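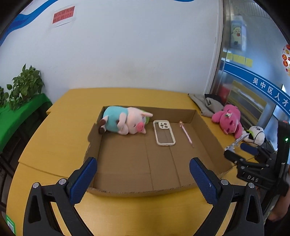
Every spring I get the urge to own less, and every spring somebody is waiting to sell me a way of doing it. This year it was Plomar, a subscription that sends you an email each morning telling you which part of your home to empty. Kitchen drawers, then the airing cupboard, then what they call "sentimental items", which are to be judged in a single sitting and put in a box if they fail. A soft toy pig in a light blue-green outfit, lying on its side in a shallow cardboard tray with its eyes closed, is a sentimental item by anyone's rules. I was told to decide on it in twenty seconds. I have my doubts about anybody who can.

I signed up in February, on the free month, after my friend Areeba Baloch sent me the link with three exclamation marks after it. She had cleared her spare room and said she was sleeping better. I don't doubt that she was sleeping better. She had also stopped working nights the same week, and I did point that out.

The claims on the sign-up page are what got me going. The average home, it says, holds 3888 things that its owner has no use for. Whose average home? Counted by whom? Is a box of drawing pins one thing or a hundred? I wrote and asked, and had a friendly reply from somebody in the support team thanking me for being curious and offering me a discount on the yearly plan. I asked again and got the same reply with a different name at the bottom.

Then there is the rule about money. If you could replace it for less than a certain sum, let it go. This is advice for people who have never had to replace things. My mother kept string, jam jars, the good bits of worn-out sheets and a biscuit tin of buttons, and we were not living in clutter, we were living on one wage. I got rid of a perfectly sound colander in the first week because the email said two was one too many. The one I kept has a wobbly foot. You can guess how pleased I am with that choice every time I drain potatoes.

I did the wardrobe on the fourth day. You turn all your hangers round the wrong way, and anything still facing backwards after a month has to go. I own a funeral coat. I am glad to say it stayed facing backwards. By the rules it should be in a charity shop, and the next time I need it I would be out buying another in a hurry and in a bad mood, and spending far more than I'd get for the old one.

What really bothers me is where it all goes. The emails are very warm on the subject of letting go and very thin on what happens afterwards. "Donate it" is one line, every time. So I took four bags down to the Willeck shop on the high street and got talking to Irena Żak, who sorts there most mornings. She told me they can put out less than half of what comes through the door, and that the weeks after one of these programmes gets popular are the worst. Odd mugs, single curtains, exercise gadgets with a part missing. They pay to have the rest taken away. I went home with one of my bags, feeling a bit of a fool. It was the one with the bread maker in it, since you ask, and no, I haven't used it.

I've read the book as well, so nobody can say I didn't give it a fair go. It's called The Lighter House and it runs to 151 pages, a good many of them blank apart from a line at the top for you to write down your feelings. The library had a waiting list for it. The chapter on paper is sensible enough and I'll admit I followed it: old bills went, instructions for a cooker I no longer have went, and I found my spare car key in an envelope marked "misc". So that's one to them.

But the chapter on gifts made me quite cross. The idea is that a present has done its job once it has been handed over, so you can pass it on without a second thought. I'd like to see the author try that in front of my aunt. Leszek, who lives downstairs and has rooms you could lose a bicycle in, says his kids' old things aren't really his to get rid of anyway, and the kids are thirty. He has a point. Half of what is in my hall cupboard belongs to people who have moved to smaller places than mine.

I looked up the before-and-after pages on the Plomar site too. Have you noticed the light? Before is always taken in the evening with the big light on. After is taken in the morning with a vase. I moved the ironing board and opened the curtains, took a picture of my own front room, and I'd have paid for the yearly plan on the strength of it.

So where have I got to? There are fewer coats on the back of the door. The car key has a hook. I have one colander and I would like the other one back. The free month ran out and I cancelled, which took four screens and a question about whether I was sure I was ready to give up on myself. I was quite sure.

Areeba is still at it and has moved on to the loft. She says I went in wanting it to fail, and she may be right. I've told her that if she comes across my big casserole dish up there, it is not hers to let go of.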